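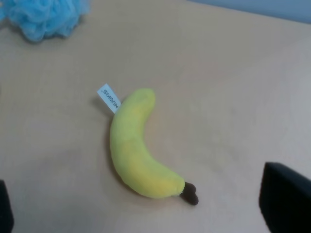 My aunt Verna Holloway left me her house in Norstead, 11 jars of buttons, and a feud with the neighbor.

I knew about the house. The feud I learned about on my second morning, when a tall man in slippers came up the driveway and told me the hedge was his. He'd been telling her so for nearly 30 years, he said, and he saw no reason to stop now that she was dead.

"I'm Gwenaël Gaillard," he said. "She called me Gary. On purpose."

Well, I'm no good at feuds. I got so nervous that I offered him coffee, and he got so confused that he said yes, and then we were stuck with each other at the kitchen table while the old pot took forever. He kept looking at her chair (the one with the flattened green cushion) and then looking away again.

"Did you ever measure it?" I asked. "The hedge?"

"Twice. She moved the string."

I laughed — I couldn't help it, that was so exactly Verna — and he got this look like he might laugh too and was pretty mad about it. Then he told me she'd once mailed him a bill for $872, for shade. Her shade, falling on his tomatoes in the heat of the day. He still had it in a drawer.

"Did you pay?"

"I sent her a bill for the birds."

He drank two cups. When he got up to go he rinsed his mug and hung it on the third hook without looking for it, and I stood there holding the dish towel, wondering how many mornings that took.

"The hedge needs cutting by October," he said from the porch. "Your side."

"I thought it was all yours."

"Don't start," said Gary, and went home through the gap in it.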